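Prumgate demonstration project, July progress note
To: Refilwe Sithole
From: Ronaldo Salazar
cc: Kołodziej (finance side only)

Refilwe, short one this month, proper tables come with the quarterly. Headlines first, then the detail, then what I need from you.

Where we are
Demonstrations recorded to date: 1,171 usable, against the 3,000 in the work plan. Behind the line we drew in the proposal, ahead of where I told you we'd be on our last call. Most of the shortfall is from before the leader arm got fixed. Rate since then is good and I'd like to leave the target alone for now.

Three tasks in the plan, status as follows.

Wiping. Done recording by hand guiding. Remote set still to do. Operators found this one boring and it shows, a lot of the later runs are faster and sloppier than the early ones. We kept the sloppy ones but tagged them.

Peg and hole. Recording in progress, remote control only. Hand guiding dropped for this task, as agreed. With a person's hands on the wrist the force readings were a mess and Bradell's people couldnt separate the push of the operator from the push of the peg. Remote gives clean forces but the operator feels nothing, so they go slow and jam it anyway. Bradell are sending a force feedback add-on for the leader side. No date from them yet. Chasing.

Tracing and drawing. Newest one, and the one I want to spend words on.

Tracing setup
Simple on purpose. Round white table, arm comes in from above, stick in the gripper, operator moves the tip over the surface. Start point, shape, lift, back to start. Shapes so far are lines, circles and a figure eight. Letters later if there's time.

Two ways of showing it, same shapes for both. By hand: operator puts the arm in free mode, takes hold of it and walks the tip through the shape. By remote: operator sits at the leader arm and the big arm follows. We record joint positions, gripper opening and wrist forces both ways, plus video. Each run gets a pass or fail from the operator on the spot and a second opinion later from somebody who wasnt in the room.

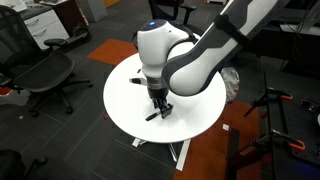

Tracing task: stick held in the gripper, tip just over the tabletop.

The hover is where runs go wrong. Operators bring the tip down nicely, then hesitate just above the surface, and that hesitation gets learned along with everything else. First policy we trained on the tracing data came down, stopped short of the table and sat there. Fix was partly data (cut the long pauses, keep the short ones) and partly instruction. Operators now get told to decide on the start point before they begin moving. Second policy makes contact on most starts. Lines are fine, circles come out as eggs, the figure eight is not worth showing you yet.

Hand vs remote, early read
Hand guiding is quicker to learn. New people get usable lines in their first session. But the arm is heavy to steer through a curve even in free mode, and the curves have flat spots where people change grip. Remote is smoother on curves and worse on height. People can't judge the gap to the surface from the leader seat. We moved the seat closer to the table and that helped a bit. A side camera view for the operator is next, parts are in.

I don't want to put a winner in writing yet. The work plan asks for a recommendation at the end of the project and I think it will be a mix, hand for the start and the contact, remote for the long curves. Ustitz are doing the comparison analysis and have the first batch of files.

Problems
Leader arm encoder fault. Fixed. Cost us sessions at the start of the month, and everything recorded on that joint before the swap was thrown out. None of it is in the 1,171.

Stick slip. The stick rotates in the fingers if the operator presses hard, and after that the tip isn't where the software thinks it is. Rubber sleeves on the fingers helped. A keyed holder would fix it properly, drawing is with the workshop.

Operator hours. Down to three trained operators. Sessions over an hour give bad data, so we can't just make them longer. Would like to train more people before the next block.

Clocks. Video and arm logs drifted apart on long sessions. We now sync at the start of every run, old files have been re-aligned by hand. Tedious but done.

Spend
On budget overall. Equipment line under, operator line will go over if we add people. Kołodziej has the ledger.

Needed from you
1. OK to move money from equipment to operator hours. Small amount, figure is in the ledger.
2. A nudge to Bradell on the force feedback add-on. They answer you faster than me.
3. Decision on letters. If the funder wants them in the demo I need to know before we start the next block, the shape list gets locked then.

Next month
Finish remote wiping. Side view working for remote tracing. Retrain on circles with the new data. Peg and hole carries on as is untill the add-on arrives.

Sample runs are in the shared folder under tracing, hand and remote kept separate. Happy to go through them on a call, mornings before 10 are best for me.

Ronaldo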